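Room to Turn Round: Layout and Storage in a Small Guest Bedroom with a Sofa Bed

Project report by Lok-yiu Kwan and Pei-shan Chung, second-year Interior Design and Hospitality

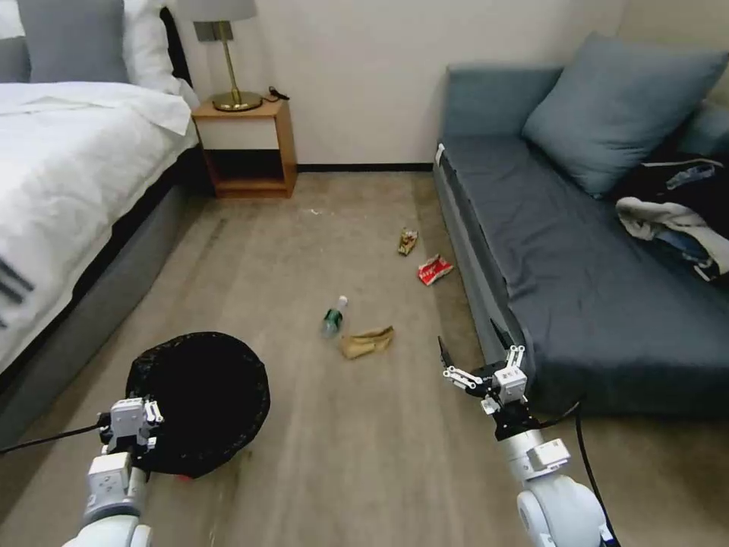
1. Introduction

Small guest bedrooms are often asked to sleep more people than they were planned for. The usual answer is a sofa bed. It gives the room a seat in the daytime and a second bed at night, and it lets the hotel sell the room to a family as well as to a couple. We wanted to find out what the sofa bed does to the rest of the room, and in particular where guests put their belongings once it is there.

Our project was set in the Dradach, a small hotel that takes students from our course on placement each year. The building dates from 1930 and was a boarding house before it became a hotel. The bedrooms are narrow by present-day standards and the walls between them cannot be moved, so any improvement has to come from the furniture and from how the room is used.

The brief from our tutor was to study one room type, identify the main problems for guests and for the people who clean it, and propose changes that a hotel could make without building work.

2. Aims

We began with three questions. Is there enough floor left to walk, unpack and make the bed? Where do clothes and small items end up during a stay? Could the bedside area do more than it does now?

We left out the bathroom, the heating and the price of the room. Lighting was going to be a full section at first but it became too large, so we only deal with it where it affects the bedside table.

3. The room

The room type we studied has a bed on one side and a sofa bed on the other, with a strip of carpet between them. The carpet is a beige-grey and the wall at the end is a plain off-white with a dark baseboard. There is a small wooden nightstand against that wall, with a white drawer front and an open shelf under it. It carries a table lamp with a round brass base and a light grey shade.

The bed base is upholstered in grey and the bedding is a white duvet with one grey and one white pillow. The sofa bed is a slate blue-grey with a low backrest and a large square cushion in a similar colour. The colours go together well and we did not see any reason to change them. Pei-shan noted that the blue-grey is the only real colour in the large pieces, so if the sofa were ever replaced with a beige one the room would look rather flat.

4. Method

We used three methods.

The first was a scale plan. We drew the room at 1:20 on paper and cut the furniture out of card so that it could be moved. We made a second card for the sofa bed in its open position. This was a simple thing to do and it told us more than the computer model, which took Lok-yiu most of December and had to be redone after the door was drawn on the wrong side.

The second was a questionnaire left in the rooms. It had eight questions on one side of a sheet and a space for comments. We received 200 completed sheets, which was more than we had hoped for. Guests were told that it was for a student project and that they did not have to give a name.

The third was a set of interviews with housekeeping staff. These were short, as they took place between rooms, and we wrote notes instead of recording them. We also worked two morning shifts each, making beds and folding sofa beds away, so that we had tried the work ourselves.

5. Findings

5.1 Floor space

With the sofa bed closed, the strip of floor works as a corridor. One person can walk along it easily. Two people cannot pass without one of them sitting down, and several guests wrote this on the questionnaire in almost the same words.

With the sofa bed open, the corridor becomes very tight. On the card plan it was clear that a suitcase laid flat on the floor and an open sofa bed cannot both fit in the strip. One guest wrote that the family had slept with the suitcase on end in the shower. Others put it on the bed while they unpacked and then stood it by the door.

Housekeeping staff had the same difficulty from the other direction. To tuck the duvet in on the inner side they have to stand sideways, and if there is a bag on the floor they have to move it first. They are not supposed to move guests' bags without good reason, so this slows them down.

5.2 The sofa as a shelf

This was our most useful finding. We had assumed that the sofa would be used for sitting. On the questionnaire we asked what it was mostly used for during the day, and the most common answer by a wide margin was clothes. People put down what they have just taken off, or what they intend to wear next, and the pile stays at one end of the seat. The other end is kept clear for a while and then goes too.

We do not think this is untidiness on the part of the guests. A garment that has been worn once and will be worn again does not belong in a suitcase or in a laundry bag, and most people do not want to hang it up beside clean clothes. The sofa is at a good height, it is soft and it is the nearest surface to the bed. A heap of dark clothes on the seat with something lighter thrown on top is what a bedroom sofa normally looks like by the second evening.

The problem comes at bedtime. If somebody is sleeping on the sofa bed, everything has to be lifted off before it can be opened, and the only free surface left is the main bed. When that person also wants to go to sleep, the clothes go on the floor.

5.3 The nightstand

The nightstand is small, and the lamp base takes a good share of its top. What is left has to hold a phone, a glass of water, spectacles and whatever else the guest wants within reach. The lamp cable also crosses the top, and guests complained that they caught it with their hand when reaching for something in the dark.

The open shelf is used for books and chargers. The drawer is used much less. In the comments people said that they avoid hotel drawers because they are afraid of leaving something behind, and the staff confirmed that drawers are where most of the lost property comes from.

5.4 Bedding and cushions

Making up the sofa bed adds a sheet, a duvet and pillows which have to be stored somewhere during the day. At the Dradach they are brought up on request. Staff said this works well in a quiet week and badly in a full one.

The large cushion has to be moved as well whenever the sofa bed is opened. It is comfortable to lean on and guests liked it, but it has no place to go at night.

6. Proposals

We tested our ideas on the card plan first and then discussed them with the staff. Two were dropped at that stage: a folding screen, which would have taken up floor, and a shelf above the bed, which the staff did not want over people's heads.

6.1 A rail for worn clothes

We propose a short rail with four pegs on the wall, at shoulder height, near the door. It would take the clothes that now go on the sofa. It needs to be separate from any wardrobe and open to view, so that guests see it and do not forget what they have left on it. We compared two ready-made rails, one by Brokar and one by Gemska. We preferred the Gemska rail for its rounded pegs, which do not leave a point in the shoulder of a jumper.

6.2 A wall lamp

Moving the light from the nightstand to the wall would free the top and remove the loose cable. The brass table lamp is attractive and suits the room, so if the hotel wishes to keep it the cable could be taken down behind the nightstand and clipped to the back. This costs almost nothing and could be done in every room straight away.

6.3 A place for the suitcase

A folding luggage stand was the first idea, but open it takes as much floor as the suitcase does. Our second idea was a low bench, the depth of a case, close to the door. On the plan this fits with the sofa bed open, although only for one case – a second one still has to stand upright.

6.4 Storage for the spare bedding

We suggest a zipped bag kept in the top of the wardrobe. The staff were in favour. They asked for the bag to have handles on the side and not on the top, as it would be pulled down from above.

7. Cost

Our estimate for one room, with the rail, the wall lamp, the bench and the bedding bag, came to 821 pounds including fitting. The bench is the largest item, as it would have to be made to size by a local joiner, Poon. Without the bench the total falls by more than half. If the hotel could only do one thing we would recommend the rail.

8. Limits of the project

We studied one room type in one hotel. The questionnaires were filled in by people who chose to do so, and guests with a complaint may be more likely to write. We did not separate the answers of families from those of couples, which was a mistake we noticed too late. It would have told us whether the sofa is used as a shelf even when nobody has to sleep on it. From the comments we think it is.

None of the proposals has been fitted yet. The manager has agreed to try the peg rail in one room, and next year's students could repeat question five of the questionnaire there and compare the answers with ours.

9. Division of work

Lok-yiu drew the plans and the computer model and wrote sections 3, 6 and 7. Pei-shan designed the questionnaire, entered the results and wrote sections 4 and 5. The remaining sections were written together. The interview notes and a blank copy of the questionnaire are in the appendix, and the card pieces are in an envelope inside the back cover.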